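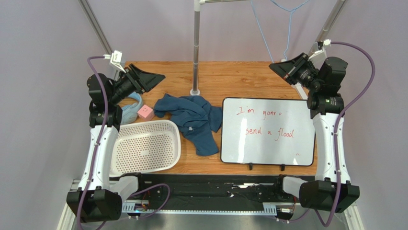
The Second Life of a Tabletop

By our home and makers writer

Run your palm along an old wooden tabletop and you'll soon know whether you want to save it. I've done this in sheds, in church halls and once in the back of a ute in the rain, and I still get a little thrill every time. There's something about warm orange-brown boards with the dark grain running through them that makes me want to pull up a chair and stay all afternoon.

So I was always going to love Farnitport, a shared workshop down by the old rail sidings where people bring in tired tables and take them home ready for another few decades of homework and Sunday roasts. On a Monday evening the place is packed. It smells of beeswax and orange oil, the radio is going, and everyone has an opinion about sandpaper.

The great sandpaper debate goes like this. One camp starts at 100 grit and works up slowly, always with the grain. The other says 120 is plenty coarse for a top that only has tea rings and a bit of tacky old varnish on it. I tried both on a pine kitchen table my aunt was about to throw out, and I'm with the second lot (sorry, first lot). The finish came up beautifully and I had far less dust in my hair.

Colour is where the fun starts. A honey or amber oil deepens the orange in a board, and the darker lines seem to jump forward as it soaks in. Test it on the underside first! I skipped that once and ended up with a desk the colour of marmalade, which I've grown rather fond of. Two thin coats, a night between them, then wax on an old T-shirt. Rub until your arm complains.

If you're shopping for something already restored, Moroz is a narrow little showroom with 68 pieces crammed over two floors, and you have to walk sideways to see half of them. I went in December and fell hard for a long rectangular table priced at $540. It had a scorch mark at one end that the restorer had left alone, and I'm so glad. Jirnov, a few doors up, sells the oils and waxes by the jar and will mix a tint while you wait. For legs and brackets, try Etow, where the bins out the back are worth a good rummage.

Looking after the thing once it's home is easy. Wipe up spills, use a mat under hot dishes, and give it a fresh coat of wax when water stops beading on the surface. Mine gets done twice a year, usually with the windows open and the dog shut firmly in the hallway.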